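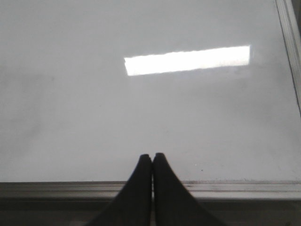
What is a home-built robot arm?

A home-built robot arm is a mechanical arm with several joints which a person makes and programs outside of a factory, usually at home or in a shared workshop, from printed, cut or purchased parts.

The Grallodura is one such arm. It was designed by Pao-chu Mok and Ingrid Ostrowski in the shared workshop Erkeria, and the first working version was shown to the other members in January. The plans may be copied for private use.

Construction

The arm has six joints and stands on a flat base, which is fixed to the table with clamps. The reach is 68 centimeters. The upper and lower sections are cut from aluminum tube, and the joint housings are printed. The first housings were printed too thin and cracked near the screw holes, so the walls were later made thicker. The cable for the gripper runs on the outside of the arm, where it can be changed without taking the joints apart.

Gripper

The gripper has two black fingers that narrow toward rounded tips and close against each other in the middle. The fingers are driven by one motor through a pair of gears. Vaughn Lindqvist made the present shape after an earlier one, with straight fingers, could not pick up small screws. A camera at the wrist looks along the fingers toward the work surface.

On a glossy table the ceiling light can appear as a bright white patch in the camera picture. The software of the Grallodura ignores very bright areas when it searches for an object. Builders who prefer a simpler method put a matte cloth on the table.

Software

The control program is named Stevuten and was written mostly by Hollis Castellanos. It runs on an ordinary laptop. Positions are taught by moving the arm by hand and pressing a key, and a saved program can hold 44 positions. Calibration of the camera is done with the gripper closed and takes over 20 minutes, most of which is waiting for the motors to reach their normal temperature.

Variants

A smaller arm with four joints, called Magalhães, was built by Amos Mahmoud from the same plans. It uses the same fingers but has no wrist camera. Its base is heavier than the original, and the motors of the two arms cannot be exchanged.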